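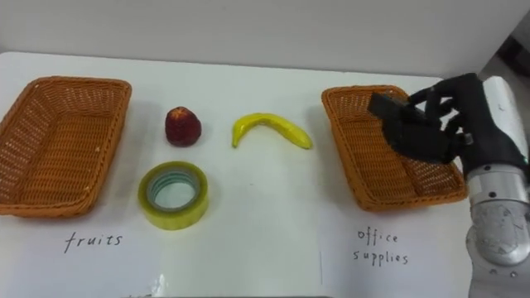
Henon S: Sortierplatz mit Roboterarm und Mehrfinger-Bedienkonzept

Produktübersicht
Henon S ist ein stationärer Sortierplatz für gemischte Kleinteile. Ein einzelner Arm mit schwarzer, gegliederter Hand nimmt Gegenstände von der Tischfläche auf und legt sie im zugeordneten Korb ab. Die Zuordnung erfolgt über beschriftete Zonen. Handschrift wird akzeptiert, die Bezeichnungen können deutsch oder englisch sein («fruits», «office supplies»).

Einsatzbereich
Poststellen, Materialausgaben, Kantinenlager, Rücknahmestellen. Das System ist für Plätze ausgelegt, an denen die Zusammensetzung der Ware häufig wechselt und sich eine feste Fördertechnik nicht lohnt. Eingerichtet wird mit Attrappen oder mit Originalware.

Arbeitsweise
Die Bedienkraft legt die Ware auf, stellt die Körbe bereit und schreibt die Kategorien auf Papier. Nach der Freigabe am Bedienteil bearbeitet der Arm die Teile einzeln. Gegenstände ohne passende Kategorie bleiben liegen und werden am Bedienteil gemeldet. Flache Körbe mit niedrigem Rand sind zu bevorzugen, Schrägstellung ist zulässig.

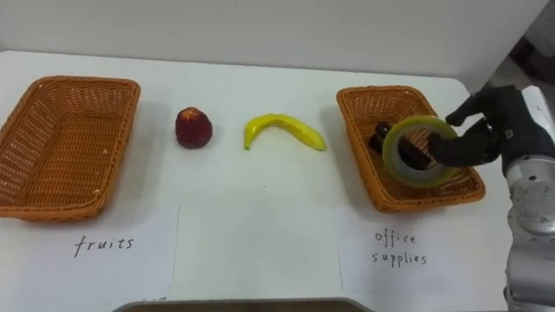
Rundes Greifgut wie Klebebandrollen wird am Außenrand gefasst und über dem Korb abgesenkt. Für längliche Teile ist der Griff von oben voreingestellt. Beide Griffarten lassen sich je Kategorie sperren.

Änderungen am Arbeitsplatz
Das wiederholte Greifen und Ablegen entfällt für das Personal. Es verbleiben Auflegen, Beschriften, Korbwechsel und die Klärung der gemeldeten Teile. In der Materialausgabe bei Woltar wurde der Sortierplatz von einer Steharbeit in eine Kontrolltätigkeit umgewandelt. Die zuständige Schichtleiterin Ankica Ionescu hat die Pausenregelung angepasst und die Kategorien den Mitarbeitenden übertragen; sie werden dort jeden Dienstag überprüft. Stellenbeschreibungen sollten vor der Inbetriebnahme angepasst werden. Eine Textvorlage liegt der Dokumentation bei.

Technische Angaben
Bauart: Einarmsystem, seitliche Montage
Kategorien je Auftrag: max. 9
Speicherbare Aufträge: 200
Einweisungsdauer Bedienpersonal: 18 Stunden
Untergrund: hell, matt, eben; Papierauflage zulässig
Artikelnummer: 247

Lieferumfang
Arm mit Hand, Steuereinheit, Bedienteil, Montagesatz, Dokumentation. Tisch und Körbe sind nicht enthalten.

Beratung und Einweisung
Inenia Automation, Jad Karam, Anwendungstechnik. Ersatzteile und Wartung über den Servicepartner Tomić.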